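Re: Who remembers the Plallden laundry strike?

mossgate_jen
I've been reading up on the women's walkout at the Plallden steam laundry and I can't believe how little there is. My great-gran was one of the 127 who signed the petition, and until February I'd never heard a word about it! The local history shelf at the library gives it half a page, and most of that is about the owner's new chimney. Does anyone know if the strike pay book survived?

tallow72
Lovely to see this come up. The pay book was in the Ustberg record office when I last went, but you have to order it the day before and the opening hours are daft. Ask for the box marked "Siklow Mill and sundry" – it's been misfiled for years.

Only thing I'd say is be careful with that 127. I've gone through the petition and a fair few of the names are in the same handwriting. Doesn't mean they weren't real women, plenty of them couldn't write, but I wouldn't swear they all walked out.

mossgate_jen
Oh that's brilliant, thank you. Fair point on the signatures, though the newspaper gave the same number so I'm sticking with it for now.

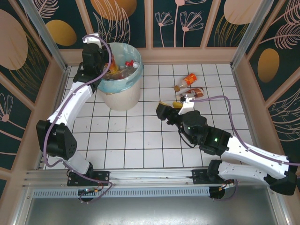 What I'd really like to sort out is how long it went on. The library book says 14 days, but my great-aunt always told us it was 17, and she was quite fierce about it.

oldpumpstreet
The newspaper got its number from the petition, so that's one source and you're counting it twice. Sorry to be a grump.

On the length, I think you could both be right. The ironers went back first and the washhouse women held out a bit longer. They were on less money to begin with, so they had more to be cross about.

tallow72
Not sure I buy that, oldpumpstreet. Where's it from? The pay book has ironers drawing money right up to the last page.

oldpumpstreet
From the Castellanos pamphlet, the green one. I'll admit it has no footnotes.

tallow72
Then I'd take the pay book over the pamphlet every time. There are five pages I couldn't read for the damp, mind you, so I won't be too smug.

mossgate_jen
I've got a morning free so I'm going to order the box and have a look at those pages myself. Will take a decent torch! If I find great-gran in there I'll probably cry on the archivist – and I'll type up whatever dates I can make out and put them on here.

oldpumpstreet
Check the inside back cover as well. I've seen loose receipts tucked into that sort of book.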